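Skomstead Mapping Users Group
Minutes of the August technical meeting

Present: representatives of Skomstead, Lelirby and Gavalas. Apologies received from the Bilo project office.
The meeting opened at 10:00 a.m.

1. Minutes of the previous meeting
Accepted with one correction. Under item 4, "vertical accuracy" should read "horizontal accuracy."

2. Lelirby valley survey
The flying contractor delivered 124 image tiles in July. Seven were rejected for cloud shadow and will be flown again when the sun angle allows. Ground resolution on the accepted tiles meets the specification. Overlap between the two northern flight lines is below the agreed 50 percent in one place, and the contractor has been asked for the raw exposure log.

3. Control points
Gavalas reported that 14 control points had been resurveyed. Two markers on the east bank could not be found and have been replaced with painted targets. Revised coordinates are in the shared folder. Members are to stop using the spring list.

4. Elevation model
The bare-ground model still shows bridges as solid terrain. Skomstead will edit the affected tiles by hand before release. Lelirby asked that the edits be recorded in a separate layer so that the drainage team can see what was changed. Agreed.

5. File formats and storage
Tiles will be supplied as uncompressed TIFF with a compressed copy for web viewing. Old survey data stays on the current server until the Bilo project closes.
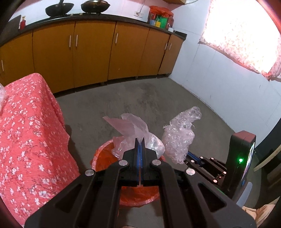
The request for a second offsite copy was deferred until a quotation is received.

6. Licensing
Draft wording for parish and school use was discussed. Gavalas asked for a clearer statement on printed maps. Skomstead to revise and circulate.

7. Actions
Skomstead: bridge edits; license wording.
Lelirby: exposure log; storage quotation.
Gavalas: station descriptions for the two new targets.

The meeting closed at 11:35 a.m. Next meeting in October, same room.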